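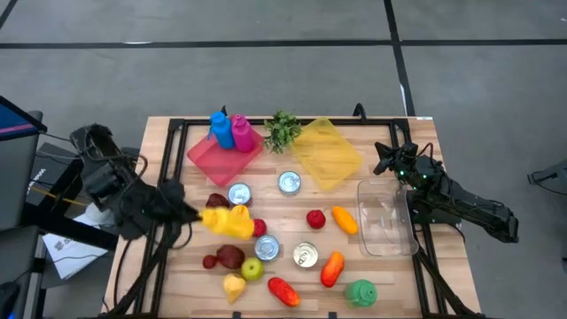

Photo: Okent Workshop, Jullthorpe. Used with permission.

Can a robot put the groceries away?

Reading level: middle grades. Words in CAPITALS are explained at the end.

Putting away groceries is a simple chore for most people over the age of six. You look at the table, pick something up, and put it where it goes. You can do it while talking about something else. For a machine it is several jobs, and each of them can go wrong.

Job 1: Finding the things

A robot does not see an apple. It gets a picture from a camera, and a picture is a large grid of colored dots. A computer program has to decide which dots belong together and what they are. A table with cans, bottles and fruit on it is harder than it sounds. One thing hides part of another. Two dark red things that touch can look like one big thing. Clear plastic is a special problem, as the camera mostly sees whatever is behind it. Shiny can lids reflect the lights in the room.

Job 2: Choosing where to hold

Most robot arms used for this work end in a GRIPPER. A gripper usually has far fewer parts than your hand, so the program must choose a good spot before the arm moves. A can has straight sides and is the same all the way around. A pear is wide at one end and narrow at the other, so a grip near the narrow end may slide off. A squeeze bottle like the yellow one in the photo changes shape when it is pressed. Too little force and it drops. Too much force and, if the cap is open, there is mustard on the table.

Job 3: Moving without bumping

An arm has several JOINTS, and all of them may turn at once to move the gripper in a straight line. With two arms at one table, each also has to stay out of the way of the other. One common answer is to let a single arm work while the other waits to the side. This is safe but slow. Letting both arms work together is faster, and it takes much more planning.

Job 4: Letting go

People forget this one. A bottle must be upright and touching the surface before the gripper opens. Round fruit rolls. A tray that is already full has no good place left, and the robot has to notice that.

How well does it work?

The Makeck project tested a two-armed robot on this chore. It made 1443 tries at moving one item from a table to a tray or box. In 411 of them the item was dropped, missed or put in the wrong place. The other tries were counted as good. The time limit for each item was 60 seconds, which would be a long time to wait for you to move an apple.

So the answer is: partly. Robots in factories have moved things well for many years, but there the parts are usually the same and arrive in the same place. A kitchen is different every day – somebody buys a new brand, or leaves a bag on the counter.

Try it yourself

Put on oven mitts. Close one eye. Use only one hand to move four pieces of fruit and a plastic bottle into a box. Ask a friend to time you, then do it again without the mitts.

Word list

GRIPPER: the part at the end of a robot arm that holds things.
JOINT: a place where an arm can bend or turn, like your elbow.

Text: Ramanauskas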